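Ticket: Keg fridge pouring nothing but foam on tap 2
Product: Samis two-tap home keezer kit
Status: Open, waiting on customer
Opened: April 1, 2021

Hi there, and thank you in advance for reading all this, I know I go on a bit. I bought the Samis kit in November, mostly so I could keep a lager going on one side and whatever I've brewed lately on the other, and up until this batch it has been a joy. Tap 1 has the Grarwood pale on it and pours beautifully. Tap 2 has my brown ale on it and gives me a full glass of foam, every single time, with maybe an inch of beer hiding at the bottom once it settles. Same gas bottle, same regulator, same splitter. I'm stumped!

What I've tried so far, in order:

Turned the pressure down from 12 psi to 10 and left it overnight. No change.

Took the Daher faucet off tap 2, soaked it, brushed it, and put it back with a new seal. It was pretty clean to begin with, if I'm being fair to myself. No change.

Swapped the Colasex quick disconnects over, so the one from the pale went on the brown and the other way around. The pale still poured fine and the brown still foamed, so I think that lets the disconnects off the hook.

Checked the temperature with a glass of water left on the hump for a day. It read 38 degrees. 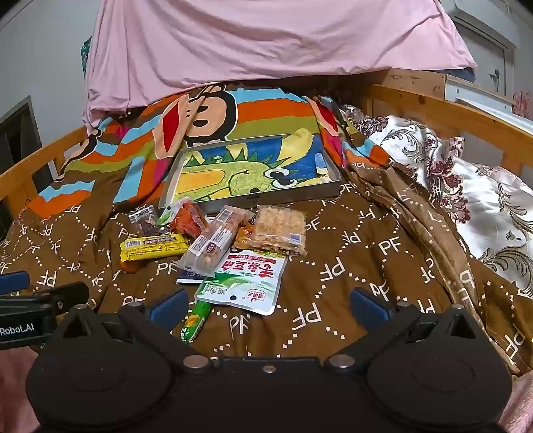 Your first reply asked about line length, and I'm sorry it took me so long to get back to you. I had to pull both lines out to measure them, and I wanted to do it properly. Tap 1 is 6 feet, as shipped. Tap 2 is only 4 feet, and I'm a little embarrassed to say that was me, because I trimmed it when I redid the shank over the winter and thought a shorter run would be tidier. I also had people coming over to try the brown ale and had planned the snacks and everything, the sausage sticks in the green wrappers and all the other little packets, so you can imagine how I felt handing out glasses of foam. They were very nice about it. Would two feet of line really make that much difference at 10 psi?

Support reply:
Thanks for the detail, it helps a lot. Yes, two feet can do it, especially with a beer that's a bit more carbonated than its neighbor. Please fit a fresh line of at least 6 feet, then vent the keg and leave it at serving pressure for 3 days before you judge it. Also, could you tell us how the brown ale was carbonated?

Customer reply:
Oh, that's a good question. I primed it with sugar in the keg and then put it on gas as well, which I've done before with no trouble, but I may have been generous with the sugar this time. I weighed out 54 grams and then I have a feeling I topped it up when the phone rang. My notes for that day aren't my best work.

New line is on order from the same shop. I've vented the keg twice since this morning and there was plenty of hiss both times. I'll leave it alone now until the line gets here and write back once I've poured a few. Should I replace the line on tap 1 while I've got everything apart, or leave it be if it's behaving?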